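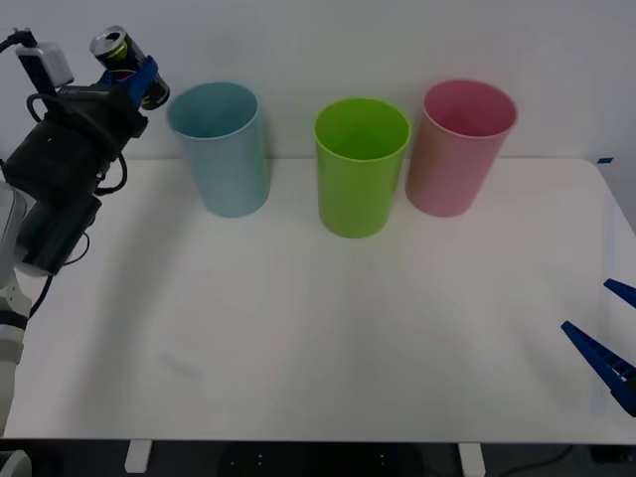 Plastic cup

A plastic cup is an open drinking vessel molded or formed from a thermoplastic. The term covers both single-use cups, which have thin walls and are usually discarded after one drink, and reusable tumblers, which have thicker walls and are washed between uses. Most have a round mouth and a body that narrows toward the base.

Materials

Polypropylene is the most common material for reusable cups. It is light, resists most household acids and fats, and softens well above the temperature of ordinary hot drinks. Unpigmented polypropylene is cloudy because it is partly crystalline. Polystyrene is stiffer and can be made fully clear, but it cracks under bending and has poor resistance to oils. Polyethylene terephthalate is used for clear cold-drink cups. Polylactic acid, made from plant starch or sugar, behaves much like polystyrene in use and deforms in hot water unless it has been crystallized during production.

Melamine cups belong to a separate group. Melamine is a thermosetting resin, so it cannot be remelted, and it is unsuitable for microwave heating.

Manufacture

Two processes account for most production.

Thermoforming starts with a heated sheet that is drawn into a cavity by vacuum, air pressure or a plug. It is fast and uses little material. The wall thins where the sheet stretches most, generally near the bottom corner. The cut edge is then softened and turned outward between rotating screws to make a rolled rim.

Injection molding forces molten plastic into a closed mold. The wall thickness is set by the gap between core and cavity, and handles, feet and raised marks can be included. Polypropylene is commonly injected at a melt temperature above 200 °C. A small gate mark is often left at the center of the base.

Shape

The taper of the wall, called draft, allows the part to leave the mold without scraping. It also allows cups to be nested. A stack of 20 tapered cups takes up only a little more height than one cup plus the combined offset of the others. If the taper is too slight, or if there is no internal shoulder, nested cups wedge together and trap air, which makes them hard to separate.
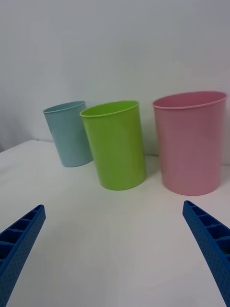

Stability depends on the width of the base compared with the height of the center of gravity. A full cup has a higher center of gravity than an empty one with a heavy base, but its greater weight makes it less likely to be moved by a light bump. Cups for young children are therefore made short and wide, with a capacity close to 200 ml.

Color

Color is normally added as masterbatch, a concentrate of pigment in a carrier resin, at a low percentage of the total weight. Pale shades contain a large share of titanium dioxide, which also makes the wall opaque. Strong greens are usually based on phthalocyanine pigments. These can act as nucleating agents in polypropylene and change its shrinkage, so cups of different colors from the same mold may differ slightly in size. The Sastent range made at Bronport was sold in 13 colors, and the lids for its green cups were cut to a separate tolerance for this reason.

Care and wear

Reusable cups are usually washed on the upper rack of a dishwasher. Repeated washing dulls the surface and may fade organic pigments. Tomato and curry stains enter the outer layer of polypropylene and are only partly removed by detergent. Fine scratches hold residue, and deeply scored cups are commonly withdrawn from service in schools and canteens.

Disposal

Polypropylene cups can be recycled where sorting is available. Dark pigments interfere with optical sorting, and mixed colors yield a gray or brown regrind used for crates and pipe.

See also

Tumbler (glass)
Paper cup
Masterbatch
Thermoforming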